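How to Follow a Transfer Window Without Losing Your Mind

Posted 9/3/18

The window has just closed, my phone is still warm, and I loved every minute of it. If you spent the summer chasing rumors and ended up more confused than when you started, try my system next time. It takes a notebook or a spreadsheet, a little patience and a club you care too much about. Mine is Tordale, so patience I have plenty of.

1. Write down your squad before anything happens

Do this in May, right when the season ends. List every player, his position and the year his contract runs out. Put a star next to anyone with 12 months or less to go, as those are the names that will be in the papers all summer. I had two stars this year, both center backs, and both of them filled my evenings for weeks!

2. Pick your sources and stick with them

Choose two: one local reporter who goes to the training ground and one national outlet. That's plenty. You'll be tempted to add the fan accounts with the siren emojis. Read them for fun if you like (I do, constantly) but keep them out of the notebook.

3. Give every rumor a stage

I use four: linked, talking, agreed, signed. A rumor only moves up when one of your sources says so, and it can move back down too. Our winger was "agreed" with Plulenton for nine days and then went straight back to "linked" when the clubs fell out over the installments. Having that on paper kept me very calm. Well, calmer.

Keep it all in one place, with one line per player and the newest note first. Mine is a spreadsheet on the old laptop in the workroom, and I update it once in the morning and once after dinner.
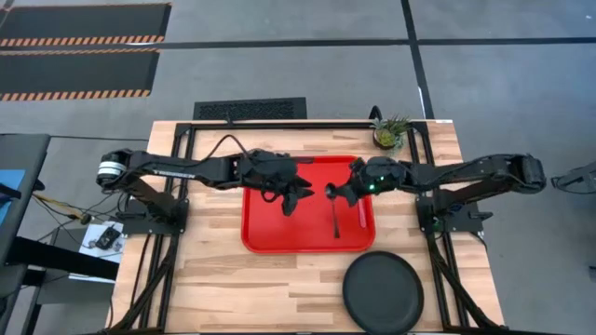

4. Learn what the fee means

Headlines almost always print the biggest number they can find. Look for the words "plus add-ons" or "could rise to" and write the guaranteed part in its own column. Check for a sell-on clause as well – when Strand sold their striker, a nice slice of the money went to his old club, and plenty of supporters couldn't work out where the rest of the budget had gone.

5. Save your energy for the last 36 hours

This is the best part! Medicals get booked, loans appear out of nowhere, and somebody always gets photographed in an airport. Go through your list, cross off anything still at "linked" and watch only what's left. Make sure you have the right closing time for your league, too. Leagues don't all shut together, so a player can still leave for abroad after your own club has run out of time to replace him.

6. Go back over it afterward

Wait a day or two, then compare your notes with the final squad. Mark which source got each deal right and drop the weaker one before winter. My national outlet had our new goalkeeper going to Prenivville right up to the morning he held up a Tordale scarf, so I'm shopping for a replacement. Suggestions are very welcome in the comments.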